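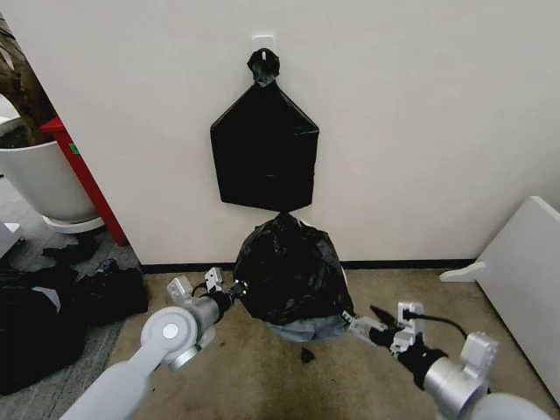
Okay, a small thread about trash bags, because I have been thinking about trash bags a lot more than a grown adult should, and a few of you did ask after I mentioned it in November.

1/ We moved into the new office at Gornalell and the first thing we got was carpet, and the second thing was one round trash bin for our end of the room. Just the one! You would not believe how many granola bar wrappers a small group of people can produce by mid-afternoon.

2/ At the old place the roll of liners lived in a supply closet down the hall, behind the paper towels, and whoever noticed the bin was full had to walk over there, find the roll, find the end of the roll (my personal nemesis), tear one off and walk back. So what happened was that everybody got very good at balancing one more coffee cup on top of the pile. I include myself in this, I was maybe the best at it.

3/ It was Abdelilah Abou Zeid who came up with the hook. He had a pack of those little white adhesive ones left over from hanging a calendar at home, and he stuck one on the wall right over the bin, tied a spare bag in a loose knot at the top and looped it over. Took him less time than it took me to ask what he was doing.

4/ So now the next bag is always hanging there waiting. You take the full one out, put the fresh one in, and hang up another spare when you pass the closet.
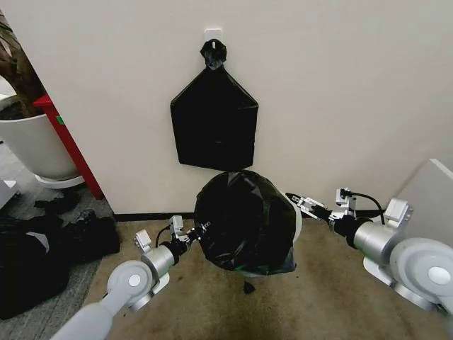
Spare on the hook, bin right underneath. Our little corner.

5/ Some things I have learned, in case you want to try it at home or at work. Tie the knot loose. I pulled my first one tight like I was mooring a boat and then had to pick at it with a fingernail for ages, and I ended up tearing the top of the bag anyway. A twist and a soft loop is plenty, it only has to hold up its own weight.

6/ Flatten the bag with your hands before you hang it. Mine always came off the roll in a sort of sausage and looked terrible. If you smooth it down against the wall it stays fairly flat and spreads out into a shape like a little house with a pointy roof. Pascal Huet says it looks like home plate from a baseball field, and now I can't see it any other way, thank you Pascal.

7/ Wipe the wall first and let it dry. We skipped that the first time and the hook came down overnight. The second one has been up for 23 days and I have stopped checking on it (I checked on it this morning).

8/ About the bin itself: give the liner plenty of overhang. Ours is on the generous side for a bin that size, so there is a lot of extra plastic, and it puffs up with air when you put it in. My trick is to push a fist down the middle and run it along the inside wall so the air comes out, then fold what's left over the rim. My mother did it that way with the kitchen bin and I never once asked her why, I just stood there and absorbed it. 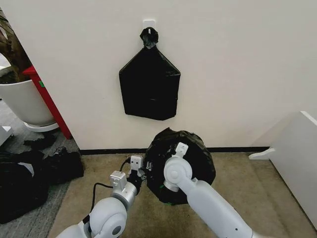
9/ And please pick up the little bits! When you tear a bag off the roll there is sometimes a scrap of black plastic that comes away with it, and it drifts down to the carpet and stays there for a week while everybody steps over it. Tan carpet and black plastic, you can spot it from the door. I am saying this with love and also to one person in particular who knows who he is.

10/ Somebody asked which bags we buy. I wish I had an exciting answer. They are plain black ones from Veloso, the hardware place two streets over, and they come in a box of 27, an odd number that I have never gotten to the bottom of. They have been fine. We had thinner ones before and those split if you looked at them while holding a banana peel.

11/ Next on my list is the kitchenette, where the recycling currently lives in a cardboard box with the flaps cut off. I have two hooks left from Abdelilah's pack and a lot of ideas. If you have a good setup for cans and bottles in a tight spot, send me a photo, I would love to see it. I'm serious, I will look at every single one.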